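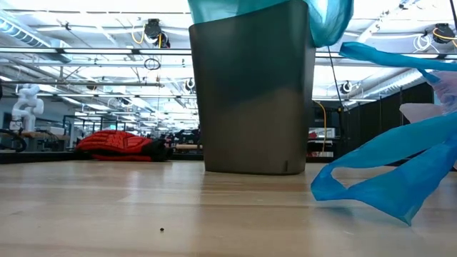
Celeste wrote back that she'd drop the bag opening from the scored tasks altogether and only grade the part where the liner goes over the rim. Her point was that half the teams will spend the whole term fighting thin plastic and never get anywhere near a bin. Florencio agreed with her before I'd even finished reading the message, so I'm outvoted for now, but I'm writing down my side while I still remember it.

13 Dec 2025, bench notes, student bin liner project (team name is still Grasulus, no I don't know why, they voted)

My side is that opening the bag is the interesting bit. Anybody can get two arms to carry a bag over to a bin and drop it on top. Getting the mouth open wide enough that all four corners catch is where the students have to think about which arm holds and which arm pulls, and in what order. If we cut that we've got a pick and place exercise with extra steps, and they did pick and place back in September.

OK, compromise I'm going to suggest to Celeste: two separate scores. One for opening, one for fitting. A team that can't open the bag gets it handed over already open and still has a shot at the second half. I think she'll go for it.

Where we are with the training data. The students have 157 demonstrations saved as of this afternoon. Agustina went through them and threw out 67 where the bag slipped off one corner and whoever was driving just kept going as if it hadn't. So that leaves 90 usable, and she wants 100 before anybody starts a training run. I'd have started with less, but it's her call and she's usually right about this stuff (she was very right about the gripper pads, see the September pages).

Things I want the drivers to do differently next session:

Grab lower on the bag. Everybody goes for the very edge because it looks like the obvious place, and then the plastic slides out as soon as the other arm pulls. A couple of finger widths down from the edge holds much better.

Slow down on the spread. Iveta is the smoothest driver we have and she's also the slowest, go figure. Her episodes are the ones I'd show to the new people.

Say out loud when you're switching arms. I know it feels silly! But whoever is on the keyboard needs to know when to hit the marker, and guessing from the motion has been a mess.

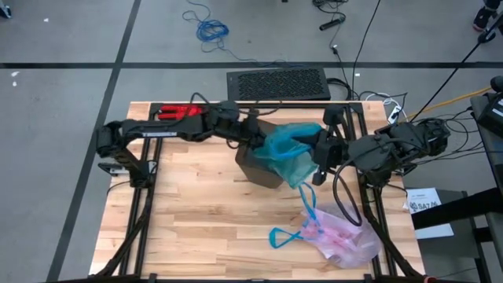
Also please label the episodes when you save them, not the next day from memory. I opened the folder to look for the left hand first attempts and found a whole run called "test test new". Mirta is writing a little script that won't let you save without picking a bag color and a starting hand from a list, and until it's done just type it in, it takes two seconds.

On the bags themselves. The order from Vurnimport came to 1,708 bags once you add up all the boxes, so we can stop being precious about reusing them. A bag that's been pulled open ten times behaves nothing like one straight off the roll — it's softer, it stays creased, and it practically opens itself. I'd like a mix of both in the data, with the worn ones tagged. Florencio thinks tagging is overkill. We'll see what the first model does with a fresh one and then argue about it.

I spent a good hour on the camera question too. The students want to add another view from low down so the policy can see under the rim of the bin. I'm not against it, but adding a view now means the demos we already have won't match the new ones, and I don't want to be the person who tells Agustina that. Parking it until after the first training run.

Small gripe, the left arm's shoulder was making that dry ticking sound again toward the end of the session. It went away after a restart and rehoming. Writing it here so there's a record if it comes back. If you hear it, stop and come get me, don't push through to finish the episode.

The Echeverri club has asked if they can bring their team over and watch a run. I said yes in principle. They're using the same task for their own contest entry but with one arm and a clamp, which sounds painful and I'm dying to see it.

To do before next time: send Celeste the two score idea, ten more clean demos for Agustina, check the shoulder bolts, find out from Mirta if the script can read the old file names or if somebody has to rename them by hand. (Probably me.)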